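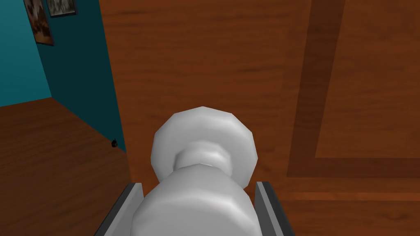

Door task, notebook, January, 4:30 pm

Found a great bug today! The Zavau sim run kept dying on the door task, and the log just said "grasp lost" at step 1,931. Same step, 7 tries in a row. I love a fault that repeats — you can really chase it.

First guess was friction on the knob. Doubled it, no change. Then I plotted the base pitch from the Lelitar logger and there it was, a slow creep from the first step onward. By the time the grasp drops, the whole robot is leaning.

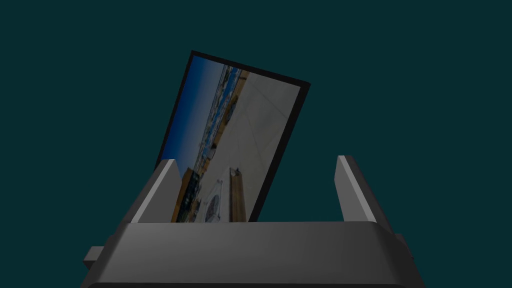 So the safety stop is what worries me more. It should trip on base tilt long before that and it never fired. Sakai controller build 77 has the limit typed in degrees, but the check reads radians. Way too generous! The Stonville rig shares that config file, so I've locked it out until the number is fixed.

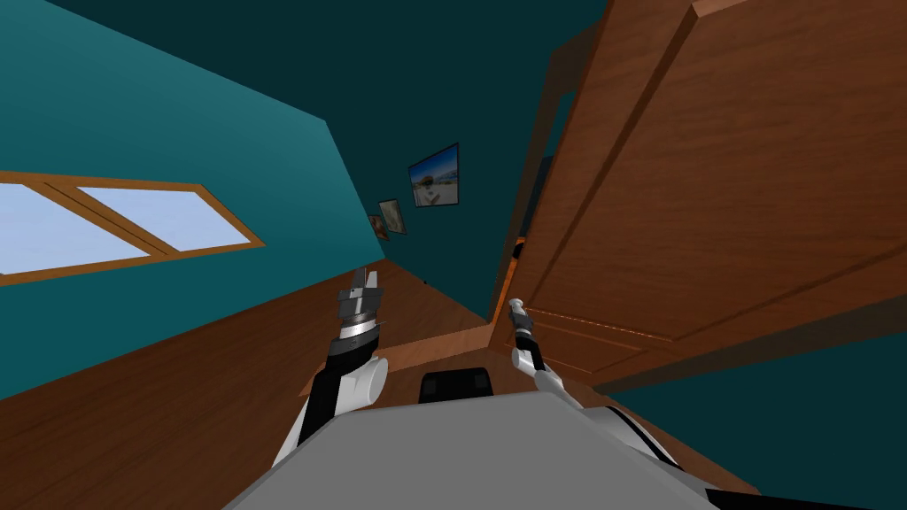

Changed the limit in my branch and reran 3 times. The stop fires early now, every time, and it's lovely to see. Still don't know where the creep comes from. Contact solver maybe, or the base mass. Next: pin the base, run the arms alone, compare pitch.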